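### 4.2 Recording with the Brollus grippers

Silvana Honorato built the two hand-held grippers in a shared workshop, following the Manine plans with her own cable routing. The plans promise that 200 recordings are enough to teach a simple tabletop task. We doubt it. The figure comes with no failure counts, and the task it was measured on is never named.
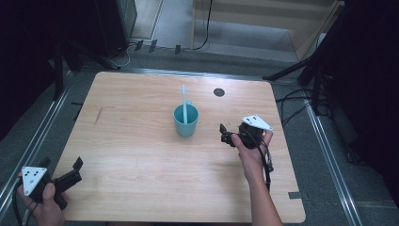
**Figure 2.** Hand-held grippers with dotted marker plates, at a table with a toothbrush in a cup.

Nor do we accept that 1,000 recordings would settle the matter. One person working at one table tends to repeat the same reach, and a larger pile of near copies may teach very little. We therefore moved the cup after every 10 recordings — a crude fix, and one that leaves the lighting and the operator unchanged. Any success rate given in Section 5 should be read with that in mind.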